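Sorting the small things: Wendy Dobson on hair bows, bracelets and box lids

By Timo Heitmann

Wendy Dobson has been sorting other people's accessories for long enough to have a low opinion of drawers. "A drawer is where a bracelet goes to get tangled," she says. "People buy little dividers for them and then the dividers slide about. I'd sooner have a flat tray and a clear table."

She started in the stockroom at Bainbridge, a gift shop that sold hair clips and costume jewellery by the basket. After that she ran the returns desk at Castis, where mixed bags of goods came back with half the labels missing. She now works for herself, going into homes where the children's things have got out of hand. In July she finished her biggest job so far, a family with three daughters and 233 hair ties.

"I did count those," she says. "The mother wanted to know. She'd been buying a new packet every fortnight."

Her method begins with covering the table. She uses a plain white cloth whenever she can. Patterned cloths are fine for eating on, she says, but a small bead vanishes on them. The tray goes on top, and nothing goes into it until the table has been cleared of cups, post and keys.
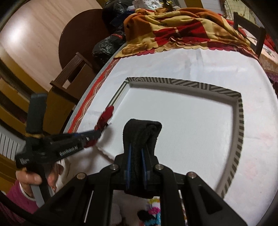 The square tray with its striped border, on a white tablecloth.

I asked her what makes a good tray. She doesn't buy them. "The lid off a sturdy box will do. You want a low edge all the way round, high enough to stop a bead and low enough to get your fingers in from the side. If it's got a border you can see clearly, so much the better, you know where the edge is without looking hard."

Deep boxes come in for some criticism. She once bought two from a range called Plelent and gave them both away. Things went in on top of other things, she says, and the owner was back to digging within a month.

Soft items come first. By this she means bows, headbands, scarves, fluffy socks and anything else that takes up room without weighing much. They go to one side of the tray, folded if they fold. Satin bows she opens out with her fingers, loop by loop, and leaves them lying flat. "They've usually been squashed under something. Don't iron them. Leave them alone for a bit and see what shape they settle into."

Beads come next, and she keeps them well away from lace. A rough bead or an open clasp will catch on lace and pull a thread. Bracelets go in a line with space between them, fastened if they have a fastening. Plain bangles can touch each other, but she doesn't like them stacked on top of beaded ones.
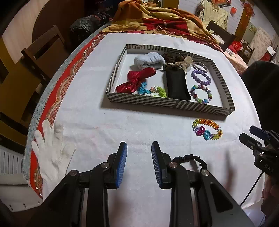 Bracelets lined up along the right of the lid, with the red satin bow over on the left.

Children are the best sorters, in her experience, as long as they are allowed to choose the groups. Adults tend to sort by type. A six-year-old might sort by colour, or by who gave it to her, and Dobson lets that stand. "If she thinks the pink things live together, then she'll put the pink things back together. I'm not the one who has to find them on a school morning."

She is less patient about what gets kept. Elastic that has lost its stretch goes in the bin, and so does anything with a sharp bit of wire showing. Single beads go in a jar. She allows one jar. At the family's house in July the three girls kept 71 of the hair ties and the rest were thrown out or passed on to cousins.

What about the cost? She says a family could spend £300 on storage without trying, and she has seen it done, with a whole set of Coreo stacking cases still in the wrapping. Her own kit is a cloth, a few lids, a roll of tape and some small paper bags. The bags are for broken pieces that might be mended, with the name of the owner written on the front in pencil.

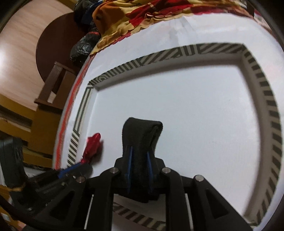
How often should a collection like this be sorted out?

Twice a year is plenty for most families, with a quick look in between if the tray starts to overflow.

Before I left I asked whether her own things were in order. She said her scarves were, and her necklaces weren't. There is a knot in one of the chains that she has been working at with two pins for most of the summer, a few minutes at a time while the kettle boils. She keeps it on a saucer by the window.

Wendy Dobson's next sorting morning is on 23rd September. Bring your own lid.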